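I've been putting off writing about the primary for two weeks, mostly because every time I sit down my phone buzzes with another campaign text. (Five so far this morning!) But the votes are in now and I have opinions, so let's go.

If you don't live around here, the short version is that the Unditz county seat was open for the first time in ages, and Hòa Lò won it with 2,503 votes to the other guy's 1,787. I really didn't see that coming. I figured it would be a recount situation, with both sides yelling about it until fall.
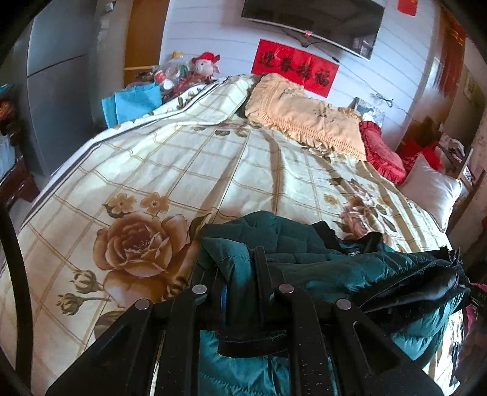 Teal jacket on the plaid and flower bedspread

What did it, I think, was Werkgate. That's the name everyone gave the road contract mess back in May, when the county paid for repaving on Skesport Road and then paid for it again. The other guy kept saying it was a paperwork issue. Maybe it was! But you can't say "paperwork issue" at a packed town hall full of people who drive over those potholes every day and expect them to clap.

Lò just kept bringing it up - calmly, over and over - and then talked about what she'd do with the money. It worked on me, and I'm a hard sell.

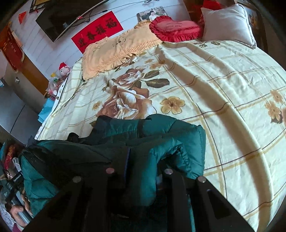

Red heart cushion and the big rose on the quilt

My one gripe is the mail ballots. The county sent out 676 in my precinct and only 550 came back, and I know at least two people on my street who never figured out where to sign. The instructions were printed in gray on slightly lighter gray. Who approved that? I called the elections office to complain and got a very nice woman who told me I was welcome to put it in writing, so I did, and it ran to three pages.

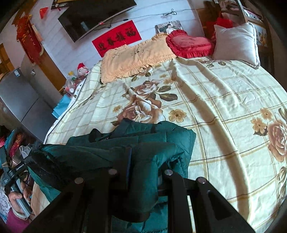
Anyway, November is next, and I'm already tired. I did agree to host a little coffee thing for the neighbors so people can ask questions about the library levy, and my sister-in-law is bringing her lemon bars. If you're local and want to come, leave a comment and I'll send you the address. Please don't text me.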